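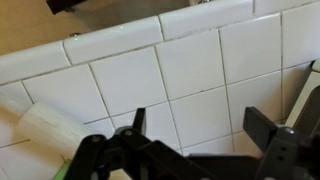
Dede Mensah wrote to me that a chapter should end where the child wants to stop, and that I am wrong to end it where the child wants to go on. I will read her sentence first, slowly, and then say that I have thought about it since June and I agree with half of it.

Talk for the children's book day, August 10, 2019
Title: Where does the chapter end?

Opening

Thank the organizers. Say that English is my third language and that I will speak slowly also for my own benefit.

I edit chapter books for readers of seven to nine years. These are the first books a child reads alone, after the picture books and before the long novels. At Bandari we call them bridge books. Please do not use this word with children, they do not want to be on a bridge, they want to be reading a book.

Ask the room: who remembers the first book they finished alone? Wait. It takes a while before hands go up. Take two answers, not more, last time this took the whole first part.

Part one: the old habit

When I began, the rule in our house was that every chapter must end with a danger. The door opens. The rope breaks. Somebody shouts. The idea came from books that adults read aloud, where the adult closes the book and the child begs for one more page.

But a child who reads alone has no adult to beg. She has worked hard for eight pages and she is tired. If the chapter ends with the rope breaking, she has two choices, and both are bad. She can go on while tired and understand little, or she can stop and feel that she has not finished anything.

Read aloud from The Ferry Goat, the end of chapter three in the first version. Read only from "The water was at his knees."

Then read the new version, where the goat gets to the bank and is given something to eat, and only afterwards notices that the ferry has gone.

Pause here. Let them compare.

The author is Kojo Amegashie. He was not happy with me about this change. He said the first ending was the best line in the book. It was a very good line! We moved it to the middle of chapter four and it works well there.

Part two: what we tried

We printed the same story in two ways. One had long chapters with dangerous endings, the other had short chapters with a rest at the end of each. Iddrisu Gbeho gave them to the children in his reading club, 31 with the first and 30 with the second. Say clearly that this is not science. The children talked to each other, some changed copies, and one copy was lost in a garden.

We did not ask who finished. We asked the children to tell the story again one week later. The ones with short chapters told it in pieces, and the pieces were mostly in the right order. The ones with long chapters told the beginning very well.

(If someone asks for the numbers of each result, say that I did not keep them in a form that I would want to show.)

One boy said the short book was longer. I think about this often. It had the same words, but 66 pages instead of fewer, because of the white space after each chapter, and he was proud of those pages.

Part three: Dede's objection

Return to the letter. Dede says the child should decide. I think this is right for a child who reads already with pleasure, she will stop in the middle of a sentence to eat lunch and come back without any trouble. For the others the chapter end is a kind of permission. Somebody has to put it there, and this is the work of the author and the editor.

Where I agree with her: not all the chapters should be the same size. We made them too equal in the first books of the Millance series and it is boring, even the goat is boring. Now we let one chapter be only a page. Children like very much to say that they read a whole chapter before breakfast.

Illustrations: Efren Tan puts the small drawing after the last line and never before it. If it comes before, the child sees what will happen. Show the two layouts. Do not stay long on this, there is a separate talk in the afternoon.

Closing

Ask them to take any book for this age from the table and read only the last paragraph of each chapter. Is the child allowed to breathe?

Questions. Repeat each one into the microphone. If it is about prices, send the person to Dela Korletey.

Take back the first version of the goat, it is my only copy.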